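Toy shelf and table check, Grimance Street Playroom
20 August 2022

Right, it's my turn for the big go-over before we open the playroom up again in September, so I've got the clipboard and a very large cup of tea. Same list as last time, with my comments stuck on each line (I ramble, sorry, you all know this by now). OK means OK, FIX means it's on me to sort out, BIN means it's already gone.

Floor and doors

Door closer slows properly: OK. Much nicer than the old one, it used to bang like anything.

Finger guard on hinge side: FIX. The bottom screw has worked loose again. I've nipped it up by hand but it wants a longer one.

Mats flat, no curled corners: OK, except the grey one by the window, and I've flipped that over for now.

Power points covered: OK. All 6 have their covers in. I keep two spares in the kitchen drawer if one goes walkabout.

Shelves

Fixed to the wall, no wobble: OK. I gave the tall Castero unit a really good shove at shoulder height and it didn't budge.

Heavy stuff on the bottom shelf: FIX. Somebody has put the big puzzle box back up top! I've moved it down and I'll make a proper label for the spot.

Bookshelf edges: OK. One rough bit on the left upright, sanded while I was there, took no time at all.

Toys, general

Small parts out of the under-threes box: OK. I put everything doubtful through the choke tester, and the only thing that failed was a doll's shoe. BIN.

Battery covers screwed shut: FIX. The music box needs a new screw. It's up on the high shelf until then, so please don't hand it down, however sweetly you're asked.

Dress-ups: no long cords or ribbons: OK. I trimmed one cape tie to 200 mm and stitched the end so it won't fray.

Baskets and blocks

Please do these ones slowly, wicker is the thing I fuss about most. Run a bare hand around the rim and down the sides, then over the floor of the basket. You're feeling for snapped strands and anything pokey. After that, wipe the blocks and look at the corners and the paint on each one.

Basket rim and weave: OK. Went around the braid twice and didn't catch my skin anywhere.

Basket empty before checking: OK. Do tip it out, crumbs love a weave.

Blocks, corners and paint: OK. No splinters, no flakes on the cloth. They'll get another look next time because paint does wear on the edges.

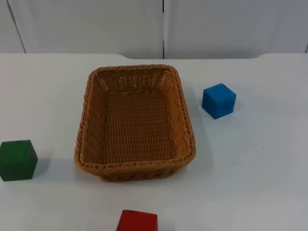 Basket empty, with the blue, green and red blocks out on the white table.

Table top wiped and dried: OK. I used the Clostov spray and then plain water after, as little hands go straight from table to mouth.

Table legs tight: OK, a quarter turn on one of them.

Still to do

Longer screw for the finger guard, screw for the music box, label for the puzzle shelf. I'll pick up the screws on my next hardware run and pop the receipt in the tin. If you spot anything I've missed, write it on the back of the sheet and put the toy up high in the meantime.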